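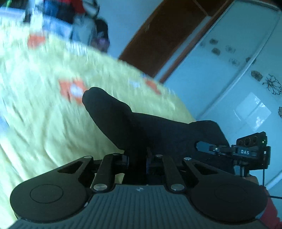
Pinza negra con cuerpo gris estriado.

Mi sobrina me llamó en noviembre, a las once de la noche, para decirme que no quería presentarse a la entrevista de Enfermería. Yo estaba en la cocina de mi piso en Nevano, con el pijama puesto, y pensé primero que había pasado algo grave en la familia. Cuando una vive lejos de su gente, una llamada tarde siempre da miedo.

Le pregunté por qué. Me contestó que las otras candidatas tenían familia médica y notas mejores, y que ella solamente había trabajado dos veranos en la residencia de Priltemora, ayudando a servir las comidas. Me lo dijo como quien confiesa una falta. Su tutora le había escrito que eran 382 solicitudes para 129 plazas, y ella había hecho la cuenta muchas veces, siempre con el mismo resultado.

No soy buena para dar consejos por teléfono, y menos en un idioma que aprendí ya de mayor. Con mi sobrina hablo en español porque ella nació aquí y entiende poco el nuestro. A veces busco una palabra, no la encuentro, y ella espera con mucha paciencia. Esa noche le conté de mi propia entrevista, hace ya muchos años, cuando quise convalidar mi título. La profesora Hashini Bhuiyan me preguntó qué hacía yo cuando un paciente no quería comer. Había preparado respuestas sobre dosis y protocolos, y de eso no tenía nada preparado. Le dije la verdad: me siento a su lado y espero un poco. Ella lo apuntó en su cuaderno y pasó a la siguiente pregunta.

Mi sobrina se quedó callada. Después me habló de un señor de la residencia que solamente aceptaba la sopa si ella le contaba antes cómo estaba el tiempo en la calle. Lo contaba muy bien, con detalles, y se reía. Le pedí que escribiera eso en una hoja, tal como me lo había dicho, sin adornarlo.

Estuvimos practicando hasta pasada la medianoche. Yo hacía de tribunal – un tribunal con acento – y ella me corregía los verbos. Al final me prometió que iría.

Fue. Tomó el autobús de Likau a las seis de la mañana y me mandó un mensaje desde la puerta de la facultad que decía solo «ya estoy». La entrevista duró menos de lo que esperaba. Le preguntaron por la residencia y también por la química, donde dice que se equivocó en una cosa que sabía perfectamente.

Todavía no tenemos respuesta. Mi hermana enciende velas y yo miro el teléfono en el descanso del turno, que no sirve para nada pero lo hago. Si alguna lectora ha pasado por lo mismo con una hija o una sobrina, me gustaría saber cuánto tardaron en contestarle.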